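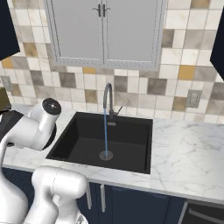
Anoma Uddin asked that the minutes of the December meeting be corrected before approval, as the air filter kits for the Baven enclosures had been listed as shipped when the order was still open. The correction was accepted and the minutes were approved as amended.

**Engineering Review Meeting — February 8, 2023**

**1. Enclosure fan replacement, Gollell plant**

The maintenance department reported that 46 cabinet fans have been replaced under the current work order. Three cabinets on the north line remain on the old fans pending delivery of mounting brackets. The supplier, Trina, has confirmed the bracket part number but has not given a ship date.

It was agreed that the three cabinets will stay on the weekly temperature check until the work is complete.

**2. Filter stock**

Stock on hand was recorded as 315 filter mats. Purchasing proposed a further order of 623 to cover both plants through the end of the year. Questions were raised about shelf space at Baven, and the order was approved on condition that it be delivered in two lots.

**3. Door gaskets**

Bezerra submitted a revised quotation for gasket material. The meeting noted that the quotation does not state the temperature rating — the earlier version did — and deferred the item. Purchasing will request the missing data sheet.

**4. Alarm settings**

A proposal to lower the high-temperature alarm on the drive cabinets was discussed. No decision was taken. Electrical will circulate the present settings before the next meeting.

**Actions**

- Trina bracket delivery date: Purchasing
- Bezerra data sheet: Purchasing
- List of alarm settings: Electrical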